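Minutes, Joltell Young Traders Fair planning meeting, Saturday, 10 a.m.

I took the notes again, so blame me for any gaps. Ilona Virág was in the chair, and we had a good turnout from the shops on Urnen Street.

Last month's minutes were approved with one fix: Jerkala Print is giving us the banners free, and I'd put them down as half price. Sorry, Jerkala!

Sign-ups. We have 176 kids registered and room for 7 more stalls in the hall. Yolandi Van Wyk wants to keep those for the under-tens, who always sign up late - agreed, no vote needed.

Money. We've got $1000 in from sponsors and $700 of it is already promised to the hall and the insurance. Ilona asked if we could still do starter loans for the stalls. We went back and forth on this for a good while (I wanted bigger loans, I lost) and settled on small ones, paid back out of the day's takings.

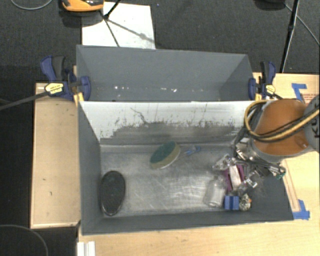

Yolandi then brought up the mentors. Magyar Bakery and the bike shop have both said yes, but we're short on people who can teach basic bookkeeping, so everyone please ask at work this week.

Prizes. Best Pitch stays. Best Stall got moved to a public vote, which I'm really excited about - paper slips, one per visitor.

To do: Ilona to sign the hall contract. Yolandi to write to the parents about food rules. Me, the loan forms.

Next meeting is in February, same room, same time. We wrapped up at 11:20.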